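발표 노트: 오래된 개와 함께 사는 법
발표자: Panya Wongsuwan (9월 보호자 모임, 저녁 7시)
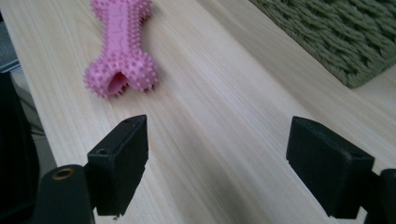

안녕하세요. 저는 판야라고 합니다. 태국에서 왔고 한국에서 산 지 아홉 해가 되었습니다. 제 발음이 어려우면 손을 들어 주세요. 천천히 다시 말하겠습니다.

(슬라이드 2) 우리 집 개 Radu 소개
열네 살, 수컷, 체중 9킬로그램. 작년 겨울부터 계단 앞에서 멈추기 시작했습니다. 저는 처음에 고집이라고 생각했습니다. 병원에서 무릎과 허리가 아프다는 말을 듣고 많이 미안했습니다.
여기서 잠깐 쉬고 물 마시기.

(슬라이드 3) 기록하는 습관
저는 매일 아침 작은 공책에 씁니다. 밥을 먹은 양, 물, 소변, 걷는 모양. 한 줄이면 충분합니다. 진료실에서 "언제부터 그랬어요?"라는 질문을 받으면 사람의 기억은 별로 믿을 수 없습니다. 공책을 그대로 보여 드리면 됩니다.
공책 87쪽을 펴서 보여 주기. 글씨가 예쁘지 않아도 웃지 마시라고 부탁하기.

(슬라이드 4) 바닥
미끄러운 마루는 늙은 개에게 얼음과 비슷합니다. 저는 침대에서 물그릇까지 가는 길에만 매트를 깔았습니다. 집 전체에 깔 필요는 없었습니다. 발바닥 사이의 털도 짧게 깎아 주세요. 저는 이것을 너무 늦게 알았습니다.

(슬라이드 5) 먹는 것
Radu는 이가 많이 약해져서 사료를 미지근한 물에 불려 줍니다. 물은 하루에 400밀리리터쯤이 아니라 정확히 재서 적습니다. 500을 넘게 마시는 날이 계속되어서 병원에 갔고, 혈액 검사를 받았습니다. 이 숫자는 우리 개의 숫자입니다. 여러분의 개는 수의사 선생님과 정하셔야 합니다. 이 문장은 꼭 두 번 말하기.

(슬라이드 6) 산책
예전에는 Jodden 공원을 한 바퀴 돌았습니다. 지금은 입구의 벤치까지만 갑니다. 벤치에서 36분을 앉아 있었던 날도 있습니다. Radu는 냄새를 맡고 저는 지나가는 사람을 보았습니다. 그것도 산책이라고 저는 생각합니다.

(슬라이드 7) 밤
밤에 깨서 방 안을 도는 개가 있습니다. 작은 등을 켜 두니까 우리 집은 조금 좋아졌습니다. 다만 치매일 수도 있고 통증일 수도 있으니까 보호자가 혼자 판단하지 마십시오. 가능하면 휴대전화로 짧은 영상을 찍어서 진료 때 가져가세요.

시간이 부족하면 슬라이드 7은 짧게 하고 질문으로 넘어가기.

질문 시간
예상 질문: 보조제는 무엇을 먹입니까? 제품 이름은 말하지 않기. 병원에서 상담하시라고 대답.
예상 질문: 둘째를 데려와도 됩니까? 저는 경험이 없습니다. 경험이 있는 분께 마이크 드리기.

끝나고 매트 견본은 앞 책상에서 만져 보실 수 있습니다.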